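December, bench notes, evening

Right, writing this up before I forget which tub was which, as happened with the last lot. Still on the grey glaze. If you're reading this because you want to borrow the small kiln, skip to the end, there's a note about the door.

So the story so far, for Satish mostly, who missed the autumn firings. I've been trying to get a plain matt grey on the Hedegaard stoneware that doesn't go blue where it's thick and doesn't go brown on the rims. That's all I want! A grey like a wet pavement, same all over, dull as you like. I've got a whole shelf of tiles that are very nearly it and every one of them is wrong in its own way. Tile 38 is the closest. It's lovely in the middle and then it has this nasty toffee line wherever the glaze breaks over an edge, and on a bowl you'd have a toffee line all the way round the lip, right where you're looking.

I had a long phone call with Oluf Ragnarsson about it this morning. He thinks it's the clay and I think it's the glaze, and we've agreed to each carry on being right. His argument is that the Hedegaard body has more iron in it than they let on, and a thin coat on a rim hasn't got enough in it to cover the iron up. Fair enough. But then I've got the same line (fainter, but there) on the white body from Arnham, and that stuff is as clean as milk. He went a bit quiet at that and then said maybe my sieve was dirty. My sieve was not dirty. I went and looked at it straight after and it was a tiny bit dirty.

What I did today, in order, more or less:

Emptied last night's firing. Opened at 9 in the morning when it was cool enough to get a bare hand in, which is later than I'd like, but I've cracked enough tiles by being impatient. Top shelf all fine. Bottom shelf has run cold again, the cone down there had barely nodded when the top one was flat on its face. I keep saying I'll move the shelf up a notch and I keep not doing it because then the tall jugs won't fit underneath.

Tile 74 was the one I had hopes for, with the extra china clay and the stain cut by half. Well. It's grey! It's properly grey, no blue anywhere, even in the drip at the bottom. But it's so dry it squeaks when you run a nail along it and I couldn't ask anybody to eat soup out of it. I licked it (sorry) and my tongue stuck. So too much china clay, or it's underfired, and as it was on the bottom shelf I can't tell which. Cross with myself over that. It goes back in tomorrow on the top shelf, same tile, and a fresh one next to it so I can see whether it's the heat or the mix.

Then I mixed the next line of tests. I've gone back to the Futdale feldspar for these, as the new bag has finally turned up. The last of the old bag had been open since goodness knows when and had lumps in it like gravel. I've sieved the new stuff twice and it went through like flour, so if these come out speckled I shall have to find something else to blame.

The plan is a simple run from glossy to dry, changing one thing only, china clay up and flint down a step at a time, with the stain left alone. I know, I know, I said I'd do that in the first place. Instead I spent most of the autumn changing three things at once and then wondering what had done it. Satish, you did say. It's written on the inside cover of this book in your handwriting, so I can't even pretend you didn't.

Dipping was a faff. The first few came out with pinholes because I'd let the bucket go thick, so I let it down with water and washed those tiles off and left them on the heater to dry out. Then it was too thin and I had to double dip. Three seconds in, out, count to twenty, three seconds in. I've scratched a line across the back of each one to show where the double coat starts. Please nobody wash them! They're on the board by the window with a tea towel over them.

While they dried I had a good look at greys in general, to try and get my eye in. You stare at one tile long enough and you can't see it any more, it could be green for all you know. It's a funny thing, grey, it takes on whatever you put next to it. I held 38 against my blue jumper and it looked like mud, and against the brick wall it went almost lilac. In the end I cut a square out of the back of a cereal packet to have something boring to compare with. What I'm after is flat and cool with no opinion, and then one step lighter for the insides of the bowls so there's a bit of a difference when you look down into them.

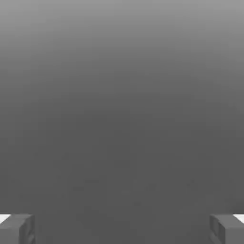 The lighter one ought to be easy enough, it's only the same mix with less stain, but I've been caught out like that before. Taking the stain down let the iron show through on the Hedegaard body last time and I got a sort of weak tea. I might try a thin coat of white slip underneath, just on the insides, and see if that holds it back. Slip is in the lidded bucket under the wheel, it wants a good stir, it had gone like a brick at the bottom when I poked it.

Rims. I had one more idea about those, and it's so simple I'm embarrassed. What if I just make the rims rounder? The toffee line only comes where the edge is sharp enough for the glaze to pull away from it. All my test tiles are cut with a wire and have corners you could shave with, and the bowls I throw don't, or shouldn't. So I may have been chasing a fault that belongs to the tiles. Tomorrow I'll throw a handful of little cups, sponge the lips properly fat, and put 38 on them. If that works I shall have to ring Oluf and tell him it was neither the clay nor the glaze, and I can already hear the noise he'll make.

Money, briefly. The Skukimcombe order is still on if I can get them a sample bowl before they shut for Christmas, and they do want grey, they've been very clear about that, grey and nothing fancy. I worked out the glaze materials on the back of the delivery note. I've got enough Futdale for the lot and for a mistake or two. The stain is the dear bit, so no more four-tile whims with double stain to see what happens. I know what happens, it goes black.

Kiln log for tonight: on at tea time, bungs out until it stopped steaming, then up slowly. The meter said it had done 4,000 hours last time I looked, and the elements are beginning to look saggy at the back left, so I've put a piece of broken prop under the worst one to stop it hanging down into the ware. That's a bodge. New elements after Christmas, Satish, can you find out if your man still does them?

Small kiln door: the latch is slipping again. You have to lift the door a bit as you swing it and then push with your hip. If it clicks, it's shut. If it goes clunk, do it again. Don't tape it, somebody taped it last time and I was picking brown goo off the hinge for a week.

To do tomorrow:
Refire 74 on the top shelf with its twin
Throw cups, fat rims
Wash the sieve (all right, Oluf)
Mix the lighter grey, small tub only, and LABEL THE TUB
More cones, we're down to the last few in the tin
Move the shelf up a notch, if the jugs can wait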